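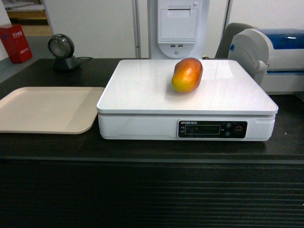
Unit 6: Comparing grippers on a counter weighing task
Course notes, Handling and Automation
Posted in May by the module tutor, Oda teaching workshop

These notes cover the second half of the gripper unit. Read them before the Tuesday session and bring the record sheet from Unit 5, as the zero readings from that sheet are used again.

6.1 The task

The arm picks up one piece of fruit, places it on the platform of a shop scale, lets go, waits for the weight to settle and then picks it up again. A mango is the standard object. It is a harder case than the rigid blocks used in Unit 4: the shape is oblong and slightly curved, the skin is smooth, and it lies on its side with no flat face to grip. The platform is flat and glossy, so a sideways push at the moment of contact will tend to slide or roll the fruit instead of closing on it.

Three end effectors are compared:

Rutholm parallel jaw, rubber pads
Rutholm parallel jaw, bare pads
Gikovik soft gripper, air driven

All three go on the same arm with the same Brurnier controller. Change the tool, reload the tool file and run the tool-centre check before the first pick. A group that skips the check usually sees the error as a height offset at the platform and blames the camera.

6.2 Approach and grip

Approach from straight above. The platform overhangs the base slightly, and a low side approach brings the fingers near that edge. Items left beside the scale also limit the room on either side, so set the keep-out boxes from the counter as it stands on the day.

Close the jaws across the short axis of the fruit. The camera gives the long axis as an angle in the image; add a quarter turn for the jaw angle. On a fruit lying at a slight diagonal this is normally stable from one image to the next. On a rounder fruit the angle can jump, and the median of several images should be used.

Set the grip force limit first and the closing speed second. For the rubber pads start at 800 in the controller's force units. For the bare pads use the same figure and record any slip. The soft gripper has no force setting; its pressure is set on the regulator and noted by hand.

6.3 Using the scale as a sensor

The scale has a use beyond giving the weight. While the fingers are closed and the fruit still touches the platform, any downward error in the arm adds to the reading. Log the reading at three points:

(a) fruit down, fingers closed
(b) fruit down, fingers open and clear
(c) fruit lifted, platform empty

The difference between (a) and (b) shows how hard the arm is pressing or lifting. In last year's runs the rubber pads gave a difference of around 56 g, most of it removed by raising the release height by 2 mm. The soft gripper gave a smaller value with more spread – the fingers bend before the load reaches the platform.

Reading (c) should return to zero. If it does not, stop and re-zero by hand before the next pick.

6.4 Camera notes

A head-height view sees the top of the fruit well and the contact line poorly. Two faults are common. The first is highlights: the skin and the platform both reflect the room lights, and a plain brightness threshold joins the two. Use colour for the outline. The second is the shadow under the fruit, which some groups include in the mask. The centre then moves towards the shadow and the grip closes off-centre.

6.5 Results to hand in

The shared log holds 1,566 picks from earlier groups. Add yours to the end and do not edit older rows. For each gripper report the share of clean picks, the (a) minus (b) difference with its spread, and any marks on the skin after the last pick. State the pad condition – worn pads are the main reason that results from two groups disagree.

Related notes
Unit 4: Rigid blocks and repeatability
Unit 5: Zeroing and drift in shop scales
Unit 7: Suction cups on curved surfaces
Brurnier controller: loading tool files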